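Bresent tightens standby limits for small kitchen appliances

Retailer Bresent will require a lower standby draw for countertop appliances from October. The rule covers 243 models, including microwaves.
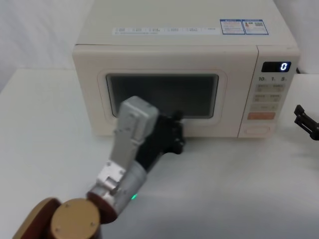 Testing

Hegde, the contract laboratory, will meter each model with the clock on and the door closed – 3 runs per unit. 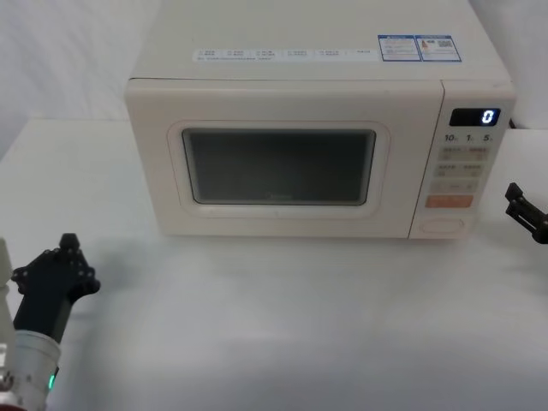

When must suppliers file results?
Before the October catalog closes. Late models are delisted.

Satish Nadar, who manages compliance at Bresent, said suppliers Sulau and Stoma have already filed.

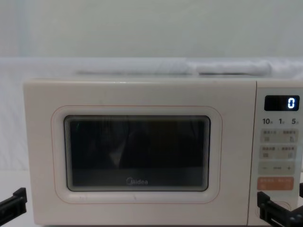

Models over the limit may be retested once, at the supplier's cost.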